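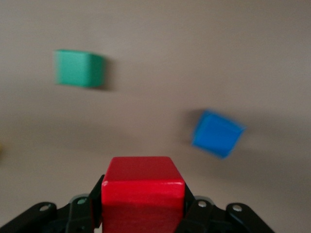
Ticket 7184: Red coming off painted cubes
Opened by: Zorica Krasniqi
Product: Kivel wooden cubes, painted set
Status: Open, waiting on customer

Zorica Krasniqi, 7 March 2024
We have four sets of the Kivel cubes, bought in December. On one set the red paint leaves colour on a damp cloth. The green and blue from the same box are fine. I wiped them with warm water and a drop of dish soap, nothing stronger. The finish still looks glossy but I've taken that set off the shelf for now.

Hedvig Skjelbred, Rundis support
Thanks Zorica. Could you check the batch number on the bottom of the box? Please also try a dry white cloth on the red and tell me whether any colour comes off. Don't soak the cubes or leave them in the sun to dry.

Zorica Krasniqi
Batch is 16. The dry cloth stayed clean. Damp cloth picks up a bit of pink after 18 or so rubs, mostly from the corners. My other three sets are batch 7 and don't do it at all.

Hedvig Skjelbred
I've passed this to Emmanuel Simiyu in the warehouse. He'll pull a batch 16 box and do the same test with the same soap.

Emmanuel Simiyu
Tested one box. Red marks the cloth when damp, green and blue don't. Batch 16 is on hold until we hear from the paint supplier.

Hedvig Skjelbred
Zorica, we'll send a replacement set from batch 7. Please confirm your delivery address and keep the old cubes until the new ones arrive.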